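Frandsen Supporters Board > Fundraising > Raffle or silent auction this year?

quiltmad58
Posted 10/12/21
OK folks, the January raffle. Last time we sold tickets at 2 bucks each and I ended up buying a whole strip myself out of guilt. Are we doing it again or trying something else? I have a basket from Inance sitting in my hall already and the cat is sleeping on it.

porchlight
Raffle please! Everybody understands a raffle. My mother-in-law won the Jirnemard gift card last time and still brings it up at dinner.

Tobacco_Road_Dad
Gonna disagree. We had 11 prizes and half were candles. A silent auction with fewer, better things would bring in more. The weekend at Zorninia alone should go for over 100 if people get to fight over it a little.
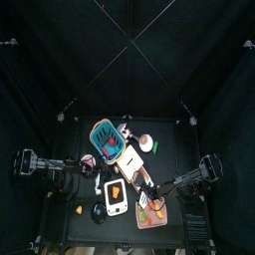

The pink cup

porchlight
Sure, but who fights over it? The same four couples who always do. My kids can buy a raffle ticket with their allowance, they can't bid on a weekend away.

quiltmad58
She's got a point there. Could we do both? Auction the weekend and raffle the rest?

Tobacco_Road_Dad
Both means two tables and two cash boxes, and I'm the one stuck counting at midnight. I'd do it if somebody else takes the raffle money.

mapleandrye
I can do the raffle money. Do we need a permit from the county again? I remember a form with a really long name. Also please no more candles, I still have mine from two years back.

porchlight
I like the candles :(

quiltmad58
I'll call about the form. Bid sheets on paper or do people want to do it by phone?

Tobacco_Road_Dad
Paper. And bring pens that work this time.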